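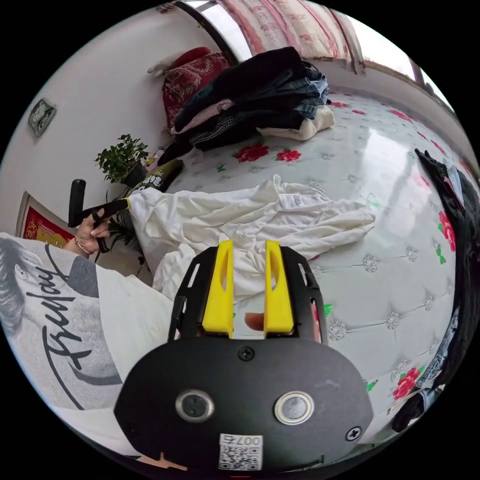
Grakero Adds Folding Station to June Clothing Drive

Aug 16, 2024

Grakero has published the sorting and folding procedure used in its June clothing drive in the Skostari district. The procedure covers garments prepared in private homes before pickup, where a bed is the usual work surface.

Each garment is spread out, smoothed and checked for a care label. The label decides the wash group. White items are handled on their own and folded last, after the darker pieces have been stacked. A quilted bedspread is acceptable as a base, but stitched tufts and raised trim can leave marks in thin cotton, so households are asked to smooth those pieces twice.

Stacks are limited to 36 cm in height. Mixed stacks are allowed: denim, knitwear and jackets may share a pile if the heaviest knits go at the bottom. A cream knit sweater under jeans and a black jacket meets the rule. Pillows, soft toys and bags stay on the bed during folding but are not counted as part of the load.

The drive collected from 40 households. Two pickup rounds were run, both by the local carrier Sustollow, which took the folded stacks to the sorting room at Lo. Grakero said that clothes folded before pickup needed less pressing on arrival - mainly shirts and other light tops. Crumpled pieces were accepted but went to a separate rack.

The next round will use the same stack limit. One change has been made to the printed sheet: the care label check now comes before smoothing, so that items marked for hand washing can be set aside early. Households that still have the old sheet may go on using it.

Search this site Enter keyword Go

We use cookies to measure visits to this page. Accept Settings

Contact | © 2024 Grakero | Back to top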